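Recording block-building examples on a two-arm table

These notes are for anyone taking over a recording shift on the Ivberg table. They assume the arms are already calibrated and that you have done the short safety talk with Hanna Tkachenko.

Before you start

Open a new session under your own name and pick the task from the list. For block work the target is 200 good episodes per layout, with up to 14 seconds allowed for each one. Check that every camera gives a live view. If a wrist view is frozen, restart the recorder before touching the arms.

Set out the blocks by hand, then bring both arms to the rest pose. Press record, wait for the tone, and begin moving.

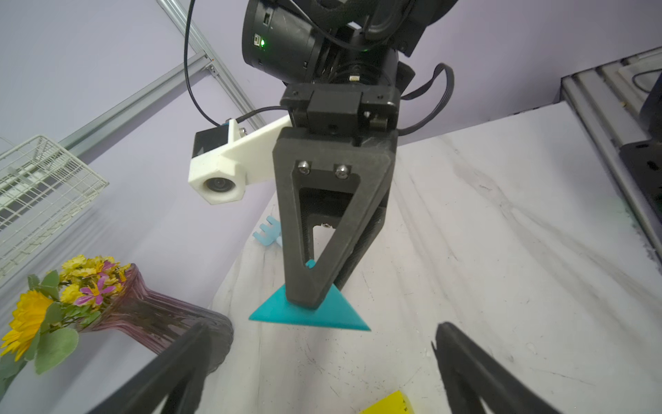
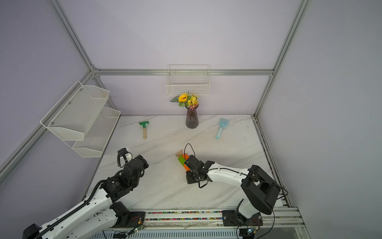
Vary the layout more than feels necessary. A model trained on one tidy arrangement learns that arrangement and very little else. Mirsad Halilović and I lost most of a batch in May that way: 400 episodes, all with the blocks in the same spot. Change the starting positions every six episodes, and turn the blocks as well as sliding them. Leave the other things on the table, such as the flowers and the toy garden tools, but shift them a little between layouts. The policy has to find a green block with a vase standing behind it, and it can only learn that from examples where the vase is there.

Moving the arms

Keep a steady, moderate speed. Long pauses are recorded too, and the model will copy them. If you need to think, stop the episode and start again.

Close the gripper fully before lifting. A piece held near the tip of the finger can turn on the way over, so take flat pieces a little deeper if you can reach.

One dropped block is fine if you pick it up and carry on — mark the episode as "recovered". Two drops, delete it.

Saving and labelling

Mark each episode as good, recovered or failed straight after it ends. Don't leave it until the end of the shift. Write the layout number in the notes box, and add a line if you moved a camera or changed a gripper finger.

Copy the session to the Sundley drive before you log out. Min-kyu Son checks new sessions each morning and will send back any with missing labels.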